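2021年11月15日

Trirneck 市警务信任度调查，复核第二轮。接八月那份初稿，重点看抽样和题目措辞，结论部分先不动。

**数据**

- 原始表 3,333 条，按受访者编号去重，未发现重复。
- 辖区字段有 19 种写法，已归并。Adine 区与 Bagheri 区交界的街道按居委会归属划分，不按邮编。
- 年龄为空的记录保留，只在分年龄表里剔除。

**抽样**

委托方 Naltura 的说明写的是“分层随机”，但附件里的执行手册只规定每个访问点完成 30 份，没有写入户间隔，也没有写拒访后如何替换。Hooman Salehi 去函问过，对方回复“由访问员现场掌握”。按这个口径，只能算配额抽样，报告里不应给误差范围。初稿第二页那个正负值先删掉。

访问时段集中在工作日白天。夜间巡查引发的投诉多来自夜班工人聚居的几条街，这部分人白天是否在家，手册没有处理。影响方向大概是高估信任度，幅度无法估计。

**措辞**

第四题问“您是否信任本区警员”，前一题刚问过“过去一年本区治安是否改善”。顺序效应需要考虑。Golnar Abbasi 建议做对半分组互换题序，小样本即可。同意，样本量待定。

第七题“尊重”一词，波斯语问卷和本地语问卷用词不对等，前者偏“敬重”，后者接近“怕”。Tahmineh Talebi 做了回译，两位译者意见不一致。该题暂不跨语种合并。

**加权**

用人口普查的年龄和性别边际做了迭代加权，收敛正常。Bagheri 区的“非常信任”比例加权后略降，排名不变。权重上限截到 5，截断前后差别很小。脚本已提交，随机种子写在文件头。
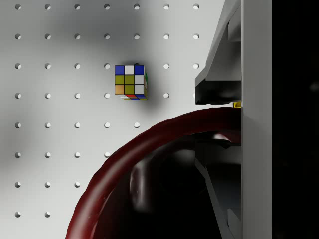
拒访记录仍然缺。没有拒访数就算不出应答率，各区之间的排名也不宜公开引用。市议会质询稿里已经用了“全市最受信任”的说法，Mehrangiz Shojaei 负责联系秘书处，请他们改成“在受访者中得分最高”，并注明不含拒访。

宗教团体的公开信另行归档。信中列的投诉案件与本调查不是同一口径，不要放在同一张表里比较。Amirhossein Golestani 在整理案件清单，完成近 40 宗，其中日期不全的单独列出。

**待办**

1. 向 Naltura 索取访问员日志和拒访登记（Hooman）。
2. 对半分组问卷定稿，两个语种同时送审。
3. 第七题改用描述性选项，避免单个形容词。
4. 检查 Adine 区三个访问点的完成时间，有几份间隔过短，先标记，不删。
5. 初稿图二的纵轴从零开始重画。

备注：归并后的辖区代码表放在共享目录，旧代码不要再用。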